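Busgate amplía el plazo para declarar el estado de las fachadas anteriores a la reforma urbanística

El Ayuntamiento de Busgate ha prorrogado hasta junio el plazo de presentación de los informes técnicos de fachada correspondientes a los edificios del distrito de Naltdale. La medida afecta a 1322 inmuebles residenciales, de los cuales 500 carecen todavía de inspección registrada, según los datos del servicio municipal de Edificación.

La resolución, firmada el martes, mantiene sin cambios el contenido exigible del informe: identificación del inmueble, estado de los revestimientos, anclaje de cornisas y balcones, y fisuración en dinteles. Se incorpora un único apartado nuevo, relativo a los cuerpos volados ejecutados con vigueta metálica, cuya corrosión fue detectada en la campaña anterior.

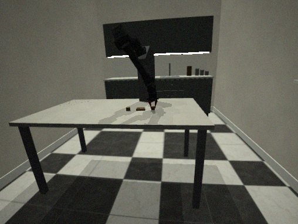
Chaimae Zaki, jefa del servicio, atribuye el retraso a la escasez de técnicos habilitados para trabajos en altura. «La inspección visual desde la vía pública no es suficiente en los edificios de más de cuatro plantas – el reglamento exige acceso directo al paramento», indicó. El recurso a plataformas elevadoras está limitado en las calles de menor sección, donde la alternativa es el descuelgue con cuerda.

La empresa Tamcombe, adjudicataria de las inspecciones subsidiarias, asumirá los inmuebles cuyos propietarios no presenten documentación al término de la prórroga. El coste se repercutirá a la comunidad correspondiente. La tarifa base queda fijada en 300 euros por fachada a vía pública y no incluye los medios auxiliares ni la tasa de ocupación de acera.

Los informes con calificación desfavorable deberán acompañarse de una propuesta de reparación y de un calendario de ejecución. En los casos con riesgo de desprendimiento, la colocación de redes o marquesinas de protección será inmediata y no estará sujeta a licencia previa, aunque sí a comunicación.
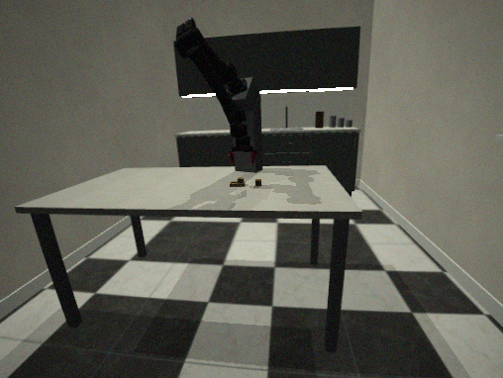
Tiempo de lectura: 2 min

El colegio profesional de Naltdale ha valorado la prórroga con reservas. Su portavoz, Tuấn Phùng, considera que el plazo adicional resuelve la carga administrativa, pero no la falta de criterios homogéneos para calificar las fisuras. El colegio ha remitido al Ayuntamiento una propuesta de tabla con umbrales de apertura y longitud, pendiente de respuesta.

La línea de ayudas asociada permanece abierta. La subvención máxima es de 1350 euros por inmueble y es compatible con las ayudas a la rehabilitación energética, siempre que los conceptos facturados no coincidan. Las solicitudes se tramitan por vía electrónica y requieren el número de registro del informe.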